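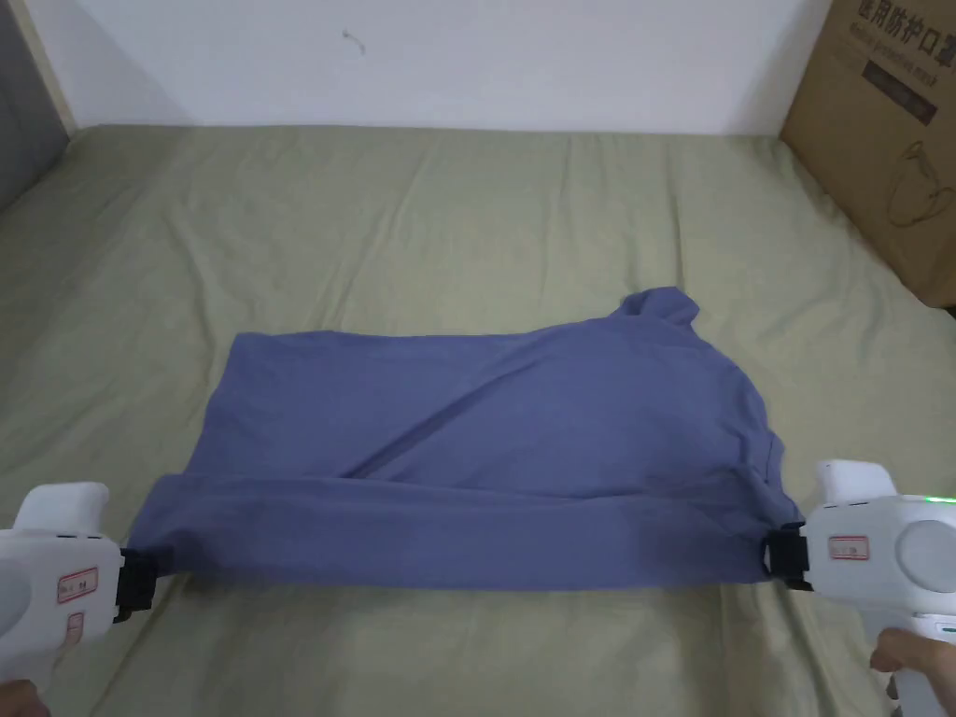
**Cinden to Extend Garment Repair and Resale Service to 15 Additional Towns**

*Customers will be able to return worn clothing by mail or in person beginning in March*

Cinden, the regional clothing care cooperative, announced today that its repair and resale service will expand to 15 additional towns this spring. The expansion follows a one-year trial in the Perotum district, during which households sent in everyday items such as T-shirts, work pants, school sweaters and bed linens for mending, cleaning or resale.

Under the program, customers request a prepaid mailing bag through the Cinden website or pick one up at a participating store. Each bag holds up to 15 pounds of clothing. Items are sorted at the Khaemba Street workroom, where staff decide whether a garment can be repaired, resold as it is or passed on for fiber recycling. Customers who want an item returned pay a flat repair fee. Those who give an item up receive store credit once it has been graded.

"Most of what people own is plain cotton, and most of it is thrown out with years of wear left in it," said Glória Tavares, executive director of Cinden. "A split seam or a worn collar takes our staff a few minutes to put right. We want that service to be as easy to reach as a dry cleaner."

The Perotum trial handled some 1000 garments a month by its final quarter. Seam repairs were the most common request, followed by replacement buttons and zippers. The cooperative also found steady demand for secondhand basics in adult sizes, a category it had expected to sell slowly.

To support the larger service area, Cinden will add 80 positions in sewing, sorting and customer support. Applicants for sewing positions do not need prior trade experience — the cooperative runs its own paid training course, and trainees work alongside senior menders until they are assigned a bench. Part-time schedules will be offered at all sites.

Collection and delivery will be managed by Flendis, which already serves the Perotum district. Bags left at a store before 4 p.m. will be sent out the same day, with no pickups on Sunday.

"We have adjusted our routes so that clothing travels on trucks already making the trip," said Solène Joly, director of operations at Flendis. "The new towns can be added without a separate fleet."

Customers are asked to wash and dry all items before mailing them. Shirts and other light garments should be folded flat, and socks should be sent in pairs. Leather, fur and swimwear cannot be accepted at this time.

A list of participating towns, the repair price schedule and current job openings are available on the Cinden website and at any participating store.

**About Cinden**

Cinden is a member-owned cooperative that repairs, cleans and resells everyday clothing and household textiles. It operates a central workroom on Khaemba Street and is owned by 192 members, most of them current or former employees.

**Media inquiries**

Cinden Press Office, Khaemba Street Workroom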